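The Patient Business of Teaching a Robot to Tidy Up

Liette Gagnon will happily talk toothbrushes all afternoon, and if you let her (I did) you'll come away looking at your own bathroom shelf a bit differently.
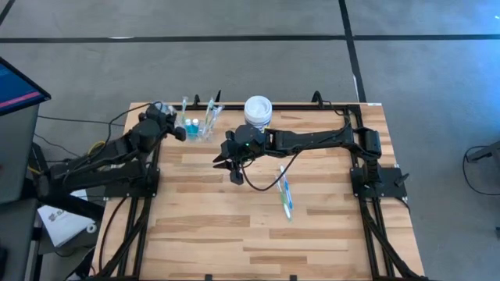 URNELBY, March — Two black arms, one butcher-block table, a clear container of toiletries and one toothbrush lying out on the wood: such is a morning at Wasov, where Gagnon's crew wants 1,000 good examples for its learning system. They have 700 so far, and she's awfully fond of the clumsy ones!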